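The rules on the wall, and the ones I keep

When I started at Vodus there was a laminated sheet by the door called Rules for Safe and Effective Operation. It had the look of something written by a person who had been asked for a document and had delivered one. Rule one was to be aware of your surroundings. I was already fairly aware of them. They had robot arms in them.

The sheet is still there. I walk past it every morning on the way to do the things it doesn't mention.

I work with pairs of arms on a table, picking up small objects and putting them down again for hours. It sounds like a job for a toddler, and a toddler would be faster. What I've gathered since September is my own set of rules, mostly by breaking them first.

Write down the starting position before you touch anything. Our setup software, Rana, will happily save a session with no notes in it at all. It once let me save 3 in a row like that, and I spent the next afternoon trying to work out which way up a cup had been.

One object, one name. We had the same item logged as "crayon," "wax crayon" and "pen (brown)." All correct in spirit. All useless when you want to find every run that used it. Pick a word and be boring about it.

Keep your hands out of the work area while the motors are on. Everyone agrees with this one. Everyone also believes there's an exception for nudging something half an inch to the left. There isn't one, and I say this as a former nudger. Power down, nudge, power up. It takes two minutes, and you can spend them thinking about why you put it there in the first place.

Look at the cables before the first run and again after lunch. A loop that hangs nicely with the arm parked can be a very different loop with the arm stretched out. Sudavell, who sold us the arms, put this on page 3 of their manual, in a gray box, in the smallest type they own. I would have put it on the cover.

Stop when you're tired. The Hirnex people, who share our building and have a much nicer coffee machine, switch operators on a timer. We used to switch when somebody started sighing. Theirs is the better system. My late-afternoon runs were so much worse than my morning ones that I threw a whole batch out.

Save the failures. I resisted this for months, because a dropped object looks bad and deleting it feels like tidying. We now have 4000 runs on the drive, drops included, and the drops are the ones people keep asking me for. Label them properly and leave your pride out of the notes field.

I did offer to rewrite the laminated sheet. I was told it had only just been laminated. My version lives in a text file, and new people get it by email on their first morning, along with the door code and a warning about the parking.
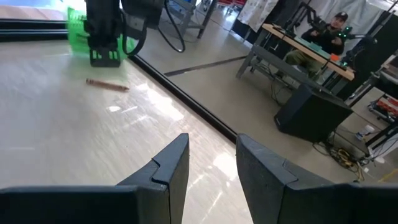 One crayon on the table, logged as "crayon."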